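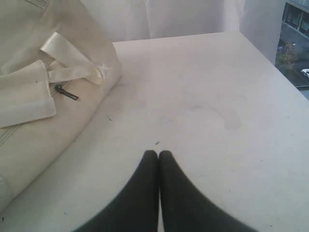

Celeste Magalhães started fixing the acoustics in other people's rooms after eleven years of playing cello in them. Her company, Mirkico, has treated 71 rooms since it opened, most of them in ordinary houses. She says the worst offenders are bare, hard surfaces, and a big white tabletop, flat and smooth, is one she meets all the time. "Clap your hands over a table like that and listen," she says. "People buy foam for the walls and forget what they're sitting at."

Her first visit costs $106 and takes 40 minutes. She walks the room, claps, talks, and plays a recording of a man reading a train schedule. "It's dull on purpose. If I play music, they start listening to the music."

Most of the fixes are cheap. A thick rug comes first, then curtains with some weight to them, then a full bookcase on the wall facing the speakers. She rarely sells panels, and when she does she orders them from Henriques, where Tirta Tjoa cuts them to size.

"Celeste sends me drawings on the back of receipts," Tjoa says. "The numbers are always right, so I don't complain."

In July she finished a dining room in which the owners could not follow a conversation with six people at the table. They had been quoted for a new ceiling. She hung two wool blankets behind a screen and put felt under the tablecloth – the bill came to $50 in materials.

"They still want the ceiling," she says. "I told them to wait until after the holidays and see."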